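Ticket 617
Opened by: Yannick Le Goff, Drornstead office
Product: Juvero label printer, second floor
Priority: Low (changed to High by requester, changed back to Low by helpdesk)
Status: Closed, pending regret

Jan 16, 2022
Printer puts out one good label, then feeds 3 blanks, then another good one. I'm here on a Sunday getting the pantry shelf labels done before Monday, so I have time to be thorough. Light on the front is amber. The manual says amber means "attention," which it has had plenty of.

Helpdesk reply
Please turn it off and on again and confirm the roll is seated.

Yannick
Done, twice. The roll is seated. It sits better than I do. Still skipping.

Helpdesk reply
What label size is selected in Tedov?

Yannick
Tedov says "Default." It doesn't say default what. I opened the properties window and there are 2 entries for the same printer, one of them called "Juvero (copy)." I printed from the copy and got a label sideways, with the date in a typeface I have never seen before.

Helpdesk reply
Remove the copy. Then hold the feed button until the light blinks twice and let go. That runs the gap calibration. It will waste a few labels.

Yannick
It wasted them with real enthusiasm. Light is green now. First label fine, second fine, third said "Ok" and nothing else. Is that a test page or an opinion?

Helpdesk reply
Test page. You can throw it out.

Yannick
I've kept it. Full sheet of shelf labels printed with no blanks – cereal, tea, crackers, the lot. One leftover problem: "Frosted Mini-Wheats" wraps onto a second line and loses its hyphen. 

Helpdesk reply
Set the font to 9 and turn off auto-wrap. Please don't open a new ticket for the hyphen.

Yannick
Hyphen is back. Closing. Whoever made the copy last June, I'd like a word.

Attachments (2)
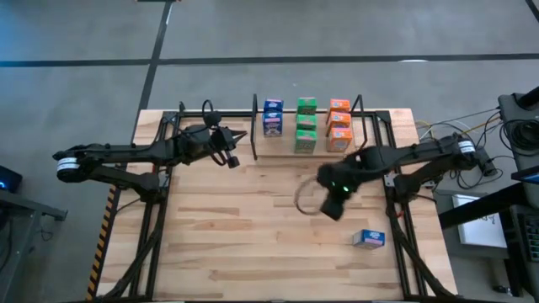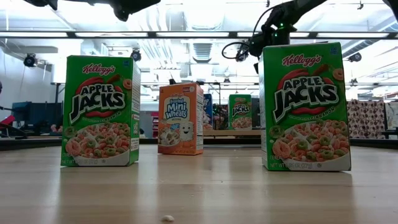 Second attachment: Apple Jacks and Frosted Mini-Wheats.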